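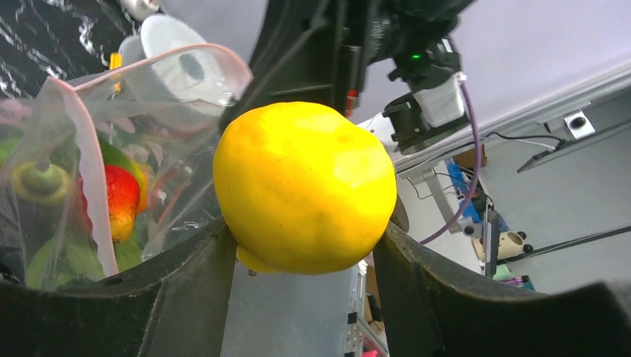
Yellow fruit, close up

Patport Boards > Hands and Wrists > Home treatment
Paraffin bath for stiff hands: how often, and do you reuse the wax?

stiffknuckles
27 April 2025

I bought a Numari 503 wax bath from a thrift store in Lockyer. It heats up fine but there was no manual in the box. I have arthritis in both thumbs and the first two fingers on the right. Mornings are the bad part. I can't open a jar until lunch.

The therapist I saw in the winter used one of these on me and it helped for an hour or two afterward. I want to do the same at home. Two questions. How many times a week do you use yours, and do you put the used wax back in the tub or throw it out?

loworbit48
Posts: 814

I've had one for a few years. Same brand, older model. I go every day in the cold months and maybe twice a week in summer. I put the wax back. My hands are clean when they go in and I'm the only one using it. A block of wax isn't cheap and you'd go through a lot of it otherwise.

Mine takes hours to melt from solid. Start it well before you want it.

quietmargin

I would not put it back. The clinic I went to threw it out after each person, and they have reasons for that. Skin flakes, hand lotion, whatever was under your nails. It all ends up at the bottom of the tub and the wax is not hot enough to kill anything.

loworbit48

A clinic has dozens of people coming through. I have me. I change the whole tub when it looks cloudy. Never had a problem.

quietmargin

Fine, but she asked what to do and she bought it used. At the very least the old wax should go.

stiffknuckles

It came empty, but there was some residue around the rim. I wiped it out with a paper towel while it was warm. Could somebody write out the steps they follow? I only remember bits of it from the clinic.

tanbarkroad

This is how I was shown. Your therapist may have a different way.

1. Take off rings and watch. Wash your hands and dry them all the way, between the fingers too. Water on the skin can get hot under the wax. Check for cuts or a rash, and skip it that day if you have any. Set out a plastic bag and a towel where you can reach them with one hand.
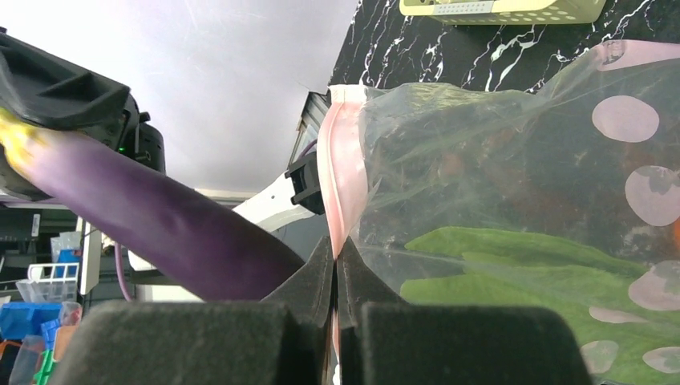 2. Check the temperature with a thermometer before you put anything in. Don't go by the light on the unit. If there's no thin skin of wax along the edges it may still be too hot.

3. Dip with your fingers slightly apart and relaxed. In and out, slowly. Let it go dull, then dip again. I do 6 dips. Don't touch the sides or the bottom, and don't move your fingers or the coating cracks.

4. Bag over the hand, towel around the bag, sit for fifteen minutes.

5. Peel it off from the wrist down. Do your hand exercises right then while the joints are loose. I skipped that for months and got half the benefit.

stiffknuckles

Thank you, I'm going to print this. Does it matter what kind of bag? I have the zip kind and the thin produce kind.

tanbarkroad

Either one, as long as it's big enough to go on without bending your fingers. I use bread bags. Don't seal it, just fold it over at the wrist. 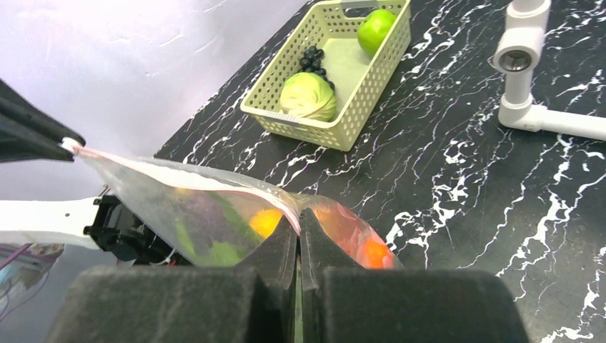 pebblewash

One thing missing from those steps. If you have diabetes, poor circulation or numb spots in your hands, ask your doctor before you use one of these at all. You may not feel it if the wax is too hot. I have some nerve trouble in my left hand and I was told no wax on that side.

stiffknuckles

No diabetes and I can feel everything, unfortunately. But good to know.

drybasin

I'll be the one who disagrees with the whole thing. I had a wax bath for a year and gave it to my sister. A bowl of warm water did the same for me. It's ready in one minute, there's nothing to peel, and you can move your fingers while they're in it. The wax unit took up half the counter and smelled like a candle shop.

I tried a few other things after that. Prastilska makes a pair of heated mitts that I liked better, although the cord is short and you have to sit right by the outlet. I wear them with the news on.
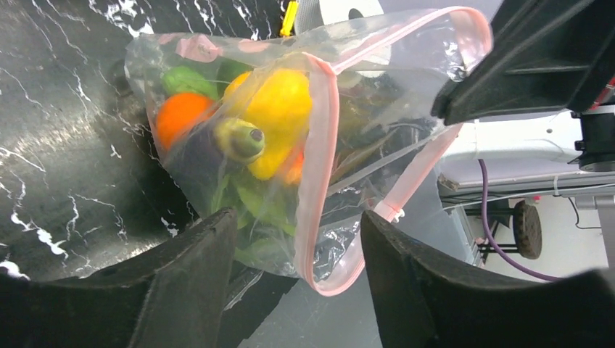
The mitts are dry heat, so my skin does get rough by the end of winter and I have to use a heavy cream at night. I'll give the wax that much. My hands were softer when I was using it. For stiffness I couldn't tell any difference between the three.

loworbit48

Water cools off too fast for me. By the time my thumbs feel anything it's lukewarm. The wax stays warm a lot longer.

drybasin

Then add more hot water.

quietmargin

People's hands are different. Both are worth trying, and one of them is free.

stiffknuckles

I'll do water on workdays and wax on my days off and see how that goes through May. New wax is ordered. I'm going to throw out what I peel off for now, and if it gets too expensive I'll think about it again.

Does anyone know if the lid on the 503 should be on or off during melting?

loworbit48

On. Mine takes twice as long with it off.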